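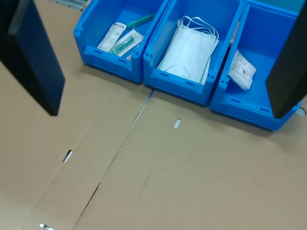
Sleiman Supply Room: Frequently Asked Questions

Who can order from the supply room?

Any clinic, school nurse's office or home care agency with an account. We do not sell to individuals. If you are a patient and need supplies at home, ask your agency to place the order.

How do I open an account?

Fill out the account form and send it in with a copy of your business license. Schools can send a letter from the district office instead. Most accounts are open within 3 business days. Elie Khalaf handles new accounts and will email you if anything is missing.

Is there a minimum order?

Yes, $50 before tax. Orders under that amount stay in your cart until you add to them.

What does delivery cost?

Delivery is free on orders over $300. Below that, the charge depends on your zone and shows at checkout before you pay. Pelska and Prollau are both in Zone 1.

When do you deliver?

Zone 1 goes out every weekday. Everyone else gets delivery on Tuesday. Orders have to be in by 2 p.m. the business day before. Someone must be there to sign. If the driver can't get a signature, the order comes back to us and goes out on the next run for your zone.

Can I pick up my order?

Yes. Use the side door and ring the bell. Have your order number ready. Pickup hours are 8 a.m. to 4 p.m. on weekdays. The counter closes for lunch from noon to 12:30.

Can I order single items or do I have to buy a full case?

Gloves, masks, gauze and syringes are sold by the box or by the case. Tape and bandages are also sold singly. Sharps containers come by the case only.

Why is the item number different from the one on my old invoice?

We changed our numbering in August. Old numbers still work in the search box. Item 943 is the one exception. It was split into two sizes, so you will be asked to pick one.

What is a Trusta list?

It is a saved order. If you buy the same things every month, save them under a name and reorder the whole list at once. You can change the amounts before you submit. Prices are the current ones, so the total may differ from last time.

Can I return something?

Unopened boxes, yes, within 30 days. Call first for a return number. We can't take back opened boxes, sterile items with damaged packaging, or anything marked final sale.

My order is missing an item. What now?

Check the packing slip. Items marked "B" are on back order and will ship when they come in. If it isn't marked, call the main number and press 2.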